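robot folding station at Billside, what went wrong today. short thread bc I have to go reset the thing
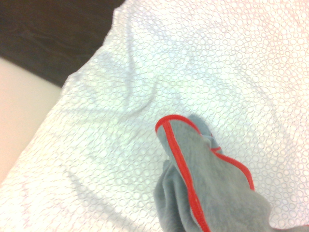

Wrist cam view. Gray cloth, red trim, on the white bubble sheet.

1/ Setup for anyone new: one arm, picks a cloth, folds it, stacks it. Software is our Piras build. Normally boring. 49 clean folds this morning before the first fault

2/ Fold 50, arm comes down, closes, stops dead. Force limit trip. It had gone after the red edge of the cloth and grabbed the sheet underneath too. Both layers. Then tried to lift

3/ Sheet is tucked under the table lip at the back so it doesnt give. Arm pulled for 5 seconds before the limit kicked in. That's way too long. Should be under one

4/ So two faults really. Bad grasp height AND a slow trip. The second one worries me more – a sleeve could be in there instead of a sheet

5/ Checked the logs. Somebody (me) set the trip filter to 2,000 ms back in March for a noisy sensor and never put it back. Plus the retry logic restarts the timer. Great

6/ Grasp height: we calibrate on bare table. Sheet has creases. A ridge under the cloth lifts everything a bit and the planner still thinks its flat. Depth is iffy on bright white too, lots of holes in the map

7/ Ulum guys asked if we can just tape the sheet down. Maybe?? Doesnt fix the timer tho

8/ For now: speed down, filter back to default, retries off, gate stays closed while its powered. Confidence was 91 percent on that bad grasp btw so dont trust that number alone

9/ Serbridge has the same config file. If you run that cell pls check the filter value before you start teh next batch

10/ Rerunning with the timer fix now, will post the force plot when its done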